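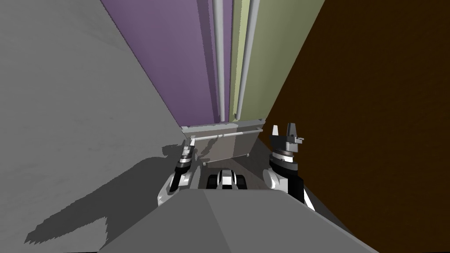
Anika Szabo
Technical Publications Editor, Alska Vehicle Systems

Section 4: Fitting and setting up the Grillalby roof carrier

The following instructions apply to the Grillalby carrier when fitted to the Alska Bustos estate with factory roof rails. Owners of the Flavirdale hatchback should refer to Section 5, as the clamps supplied for that vehicle are of a different pattern.

4.1 Before you begin

Park on level ground and apply the parking brake. Wash the roof rails and allow them to dry. Check the contents of the carton against the packing list inside the lid.

CAUTION: Do not fit the carrier to rails that are cracked, bent or loose.

4.2 Fitting the crossbars

1. Open all doors and lay the front crossbar across the rails, with the arrow on its underside facing the windscreen.
2. Measure back from the top edge of the windscreen and position the bar at 46 cm.
3. Place the rear crossbar 700 mm behind the front one, measured centre to centre.
4. Slide the clamps inwards until the rubber pads sit flat against the rails.
5. Tighten each clamp by hand, then with the key supplied – a quarter turn at a time, working from side to side.
6. The exposed length of the front bar between the clamps should be 1,026 mm. If it differs, loosen both clamps and centre the bar again.

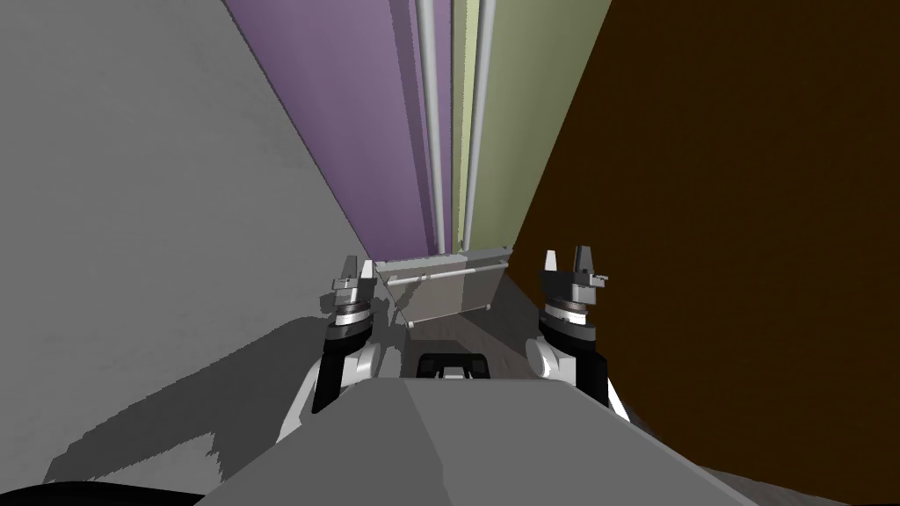
7. Close the doors slowly and make sure that none of the seals touches a clamp.
8. Fit the end caps and lock them. Keep the key number with the vehicle documents.

Note: Clamps made before January have a black locking tab in place of the lever. Press the tab fully home before turning the key.

4.3 Driving with the carrier fitted

Stop after the first few miles and check every clamp again. Do not exceed 90 km/h with a load in place, and allow for the extra height at car parks and barriers. The load limit is printed on the label beneath the front bar; it must never be more than the roof limit given in the vehicle handbook.

CAUTION: Remove the carrier before using an automatic car wash.

4.4 Removal

Unlock the end caps and release the rear bar first. Store both bars flat, with the clamps attached.

Section checked by Tavion Lyons, Accessories Approval, Sun 20 April.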